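Clurndale Robotics Club – Build Notes
Tutorial 7: Teaching the arm to approach a kettle

Posted 02/05/2022

These notes cover the approach stage of the kettle task for members working on the Etard arm. Grasping and lifting are in Tutorial 8. You should already have finished the homing and workspace calibration notes and have a signed-off safety card. If your calibration file is older than the April table change, redo it before going any further, as the table origin moved and old files will put the gripper well to one side of the target.

What you need

The Etard arm with the two-finger gripper fitted
The club kettle, empty
The white table, cleared and wiped down
A laptop with Litell installed and the club profile loaded
A second member at the stop button

The kettle stays empty for every exercise in this series. Water changes the mass and shifts the centre of gravity as the body tilts, and neither value is in the object file.

Setting up the table

Place the kettle on the left side of the working area, on the far side from the arm. Turn it so that the spout points at the gripper's start position. Most people want to turn it the other way and offer the handle first. Leave that for the later exercises. With the spout toward the gripper, the approach line is easy to judge by eye, and an error in yaw shows up straight away as an angle between the spout and the fingers.

Keep the lighting as it is. The arm throws a soft shadow over the table and it moves when the arm moves. The Litell segmentation step can pick this up as part of a dark object, particularly near the base of the kettle. If the mask spreads onto the table, raise the shadow threshold in small steps until the outline closes up around the body. Do not try to fix it by adding a desk lamp, which gives you a second shadow with a harder edge.

A matte black object is a poor target for a depth sensor. Expect holes in the depth map over the body and the handle. The object file handles this by fitting a sphere to whatever points come back from the body, then using the colour image to find the spout. If the fit reports fewer points than the minimum, rotate the kettle a few degrees and capture again.

Moving to the standoff pose

The standoff pose is where the arm waits before committing to an approach. It must be clear of the object by a comfortable margin, at a height that lets the final move run nearly level. Work through the following with the speed limit at 40 per cent.

1. Home the arm and confirm that the status light is steady.
2. Open the gripper fully before the arm enters the working area. Opening it next to the object is the most common cause of a knocked kettle.
3. Load the kettle object file and run a single capture. Check the fitted outline on screen.
4. Send the arm to the standoff pose. Your partner keeps a hand over the stop button throughout.
5. Jog the height until the fingertips are close to the level of the spout. Use the fine increment only.
6. Check the gap between spout and fingertips from the side and from directly overhead.
7. Save the pose under your own initials.

At standoff there should be plenty of bare table between the kettle and the gripper, and the fingers should be pointing at the kettle.

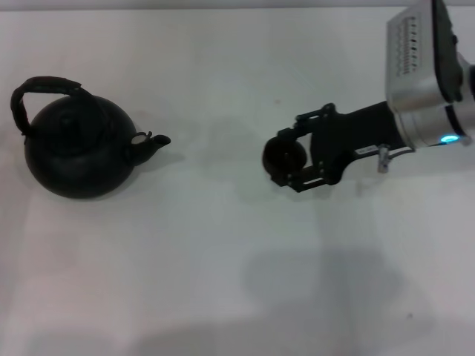

Black kettle at left, gripper at right, in both views.

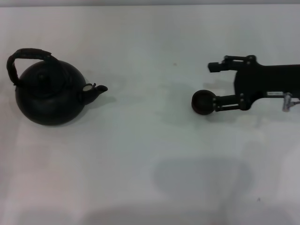

A comment left under the previous version of this tutorial, from Holzer: I followed the steps in order and my standoff was fine, but the approach kept drifting high by the time it reached the kettle. I spent most of a session blaming the calibration. The cause was the tool offset in my profile, which still belonged to the old suction cup. Could the page tell people to check the offset before step 4? I'd also suggest saving a pose at the halfway point, so there is something to compare against when the final position looks wrong.

Both suggestions have been adopted. Before step 4, open the tool tab in Litell and confirm that the two-finger gripper is selected. The profile does not update itself when the hardware is changed. The halfway pose is described in the next section.

Running the approach

The approach is a straight line in table coordinates, from the standoff pose to a point just short of the object. Select linear motion. Joint motion will reach the same end point along a curved path, and on this arm the curve dips toward the table.

Set the end point 23 mm short of the fitted surface. Add the halfway pose as a named waypoint with blending turned off, so that the arm comes to a complete stop there. Step to the waypoint, compare the reported height with the height at standoff, and continue only if the two agree to within 3 mm. If they do not, return to standoff and check the tool offset first, then the table calibration.

Repeat the approach from the same standoff pose until you have a clean set in the log. Do not move the kettle between runs. If it is bumped, discard the run, put the kettle back and take a new capture.

Faults you may see

Arm stops at once with a reach warning: the kettle is too far from the base. Bring it in and recapture.

Fitted outline sits to one side of the body: the handle has been included in the sphere fit. Crop the capture region below the handle and run the fit again.

Gripper tilts during the approach: orientation lock is off. It is on the motion tab, below the speed limit, and it resets whenever a new profile is loaded.

Log shows a run with no end time: the stop button was pressed. Mark the run as aborted and write the reason in the notes column.

Finishing up

Return the arm to home along the approach line, at the same speed limit. Close the gripper once it is clear of the table, export the log to the shared folder and put the kettle back on the parts shelf. Bring the exported log to the next session, where the saved standoff pose will be used as the starting point for the handle grasp.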